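About Mullcombe Road Runners

Mullcombe Road Runners is an amateur distance running club. We train on the streets and paths of Mullcombe three evenings a week, from September through June, and enter teams in road and cross-country races across the region.

The club has 552 members. Most run 5K and 10K races, and a smaller group trains for the marathon. You do not need a race time to join. New runners start in the beginner group, which alternates running and walking for eight weeks before moving up to a continuous 30 minutes.
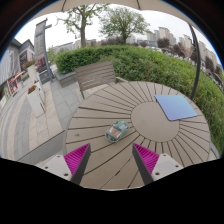

A computer mouse on the slatted outdoor table.

Our main event is the Latevness Half Marathon, held each October. The course starts in Mullcombe, follows the river to Latevness and finishes on the school track. Water is available at every station, and the course stays open for three hours. Entry opens in the spring through the club website.

Juniors train separately at the Montes track under licensed coaches. Parents should complete the junior form before a first session.

Annual dues cover coaching, track fees and entry to the winter cross-country series. Club shirts are ordered twice a year and can be picked up at the Flurkent Street clubhouse before evening training.

To try a session, fill out the contact form and tell us which group you would like to run with.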